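Arm hides half my bowls from the head camera - move the camera or the table?

Asked by Barnabás Balogh, 31 May 2020

Hi everyone! A few of us are building a table-clearing setup in our shared workshop in Ondstead - one arm, a square table with a green cloth over it, and a bunch of colored bowls and cups to sort. My trouble is that the arm comes in from the left and keeps blocking the view.

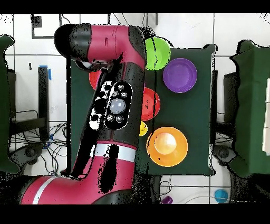 I've tried 14 different rest poses, and there is always something tucked behind the elbow. Would you raise the camera, or just keep everything over on the right?

2 answers

Katalin Medve
Oh, I spent most of last August on this very thing! Leave the camera where it is for now and give the arm a proper "look" pose, folded as far back as it will go, and only run your detection from there. Before you grab anything, save where each bowl was, and trust that list while the arm is moving.
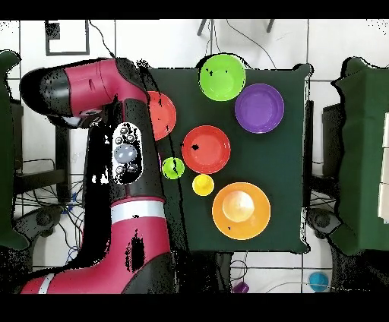 A plate or bowl that's half covered will often get a center that's off toward the side you can see, so I'd skip those and look again after the next pick. Oh, and tie your cables back along the arm while you're at it - a loose one across the cloth can split a bowl in two as far as the software cares.

Attila Kozma
second camera. mine's on a shelf bracket, cost me 19 bucks, works ok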